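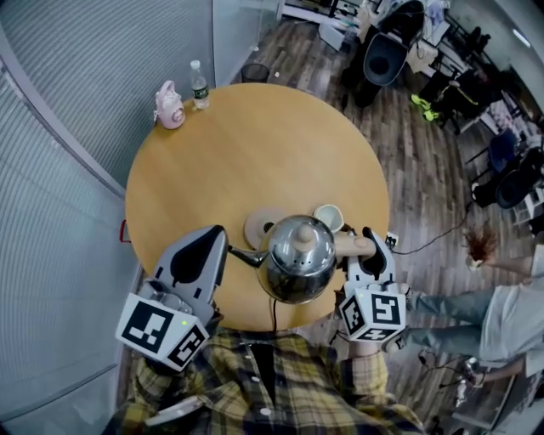 A stainless steel electric kettle with a wooden handle on a round table, with a small cream-colored cup beside it.

October
By the Fondholm press desk

Fondholm to open shared tea room on the ground floor of the Larnstead building

LARNSTEAD – Fondholm will open a shared tea room on the ground floor of its Larnstead building this month. The room is for tenants, their guests and people from the neighborhood who want a place to sit down with a hot drink. It will be open from 8 a.m. on weekdays, with a first public opening on Saturday.

The tea room takes over the space that was used for mail sorting until last winter. Fondholm has kept the wood-plank floor and the ribbed glass partition. New wiring was put in over the summer, along with a sink and a run of shelves by the back door. The work was carried out by Schnyder, the building contractor that also renewed the stairs and the entrance hall.

The room has no counter and no staff serving drinks. Visitors make their own tea at the table, using the kettle and cups provided. Loose tea and tea bags are kept on the shelves in labeled tins. Milk is in the small refrigerator under the sink. There is no charge for tenants. Other visitors are asked to pay $2 per person, which covers as many cups as they care to drink. Payment is by card at the reader next to the door.

"We asked tenants what they missed most in the building, and a decent cup of tea came up again and again," Fondholm said in a statement. "Most offices here have a kettle in a corner somewhere. What people wanted was a table to put it on and a chair to sit in while it boils."

The furniture and tableware were supplied by Clistura, a household goods wholesaler with a showroom two streets from the building. Fondholm chose round tables so that three or four people can sit together without anyone ending up at a corner. The light wood was picked to go with the floor and will be oiled twice a year.

The electric kettle has a thin curved spout and a long wooden handle. The spout gives a slow, narrow stream, which helps when filling small cups and pots. Clistura also supplied the small ceramic cups. They hold less than an ordinary office mug, and the tea room plans to keep it that way. Visitors who prefer a large mug are welcome to bring one from upstairs.

Fondholm held a trial period in September, when tenants from the second and third floors used the room for their morning breaks. A total of 53 people filled in a comment card. The most frequent request was for more places to set down a hot kettle, and wood coasters have been bought in response. Several people also asked for a wastebasket closer to the tables, so that used tea bags do not have to be carried across the room. That has been done as well.

Two of the comments concerned power cords. The outlets in the old mail room were all on one wall, and cords had to be run over the floor to reach the farthest table. Schnyder will return before the end of the month to add floor outlets. Until then, visitors are asked to watch their step and to unplug the kettle when they leave the table.

The room seats 20. It cannot be reserved before noon. In the afternoon, tenants may book one table for up to an hour by writing their name on the sheet by the door – the remaining tables stay open to everyone. Food from outside is allowed as long as it is cold. Hot meals should be eaten in the lunchroom on the second floor.

Fondholm asks all visitors to follow a few house rules:

Fill the kettle at the sink with cold water only.
Rinse cups and pots and put them on the drying rack.
Leave the wood tables dry. Cloths hang beside the sink.
Take home any bottles or pots you brought with you.

The total cost of the furniture, tableware and small appliances was nearly $3000. Fondholm paid for these out of its yearly budget for common areas, and rents in the building will not change as a result. The cost of the wiring and plumbing was included in the wider ground-floor works and is not listed separately.

On Saturday the doors open at 10 a.m. Tea is free for everyone that day. Clistura will bring a selection of teapots from its showroom, and visitors can try them at the tables before the regular set is chosen. Anyone who has a teapot at home that they no longer use may donate it to the room. It should be clean, have a lid that fits and be free of cracks around the spout.

The entrance is on the courtyard side and has no steps. Bicycles can be left in the rack by the gate. There is no visitor parking at the building.

About Fondholm
Fondholm owns and manages office and workshop buildings in Larnstead. It rents to small firms, many of them with fewer than ten employees, and looks after the shared rooms, stairs and courtyards in its buildings.

Press inquiries
Members of the press who would like to see the tea room before Saturday can ask for a visit at the Fondholm front desk, weekdays until 4 p.m.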